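Grondora tightens moisture rules for solid wood tabletops

Furniture maker Grondora has revised the moisture limits it applies to solid wood tabletops, following a rise in warranty claims from customers in dry inland areas. The new limits take effect in July and cover all boards bought from outside mills, including those supplied by Treneleo.

Under the old rule, a batch was accepted on the average reading of its boards. A batch could pass with a few boards well outside the target range, provided the rest brought the average back. The revised rule sets a ceiling for each board and a separate limit on the difference between neighboring boards in the same glued panel.

The company said most of the claims involved cupping across the width of the panel. Open glue lines made up a smaller share. Both faults were traced to panels in which boards had been joined at different moisture levels and then shrank by different amounts once the heating season began.
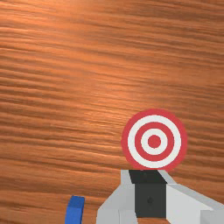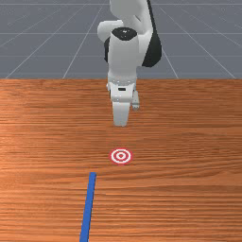 Grondora tested the revised limits on 102 panels over one winter. The panels were held in a heated room with no added humidity and measured at the center and at both ends. In the test group, 3 panels moved more than the permitted amount. All of them came from a single kiln load, and the mill has changed its drying schedule for that thickness.

The wider Inthanon line, which uses longer boards, will have a longer rest period between drying and gluing. Boards will be stacked on spacers in the assembly building and read again before they are cut to width. Any board above the ceiling goes back to the stack.

Finish requirements are also changing. Tops must now receive the same number of coats on the underside as on the face. Earlier tops in the Flestari range had a single sealing coat underneath, so the two sides took up and lost moisture at different rates.

Mills shipping fewer than 200 boards per order may submit handheld meter readings. Larger orders will need an oven-dry test on sample pieces, and orders above 1,000 boards will need samples from every kiln load. The company has not said whether the added testing will affect prices. Existing stock will be sold under the current warranty terms.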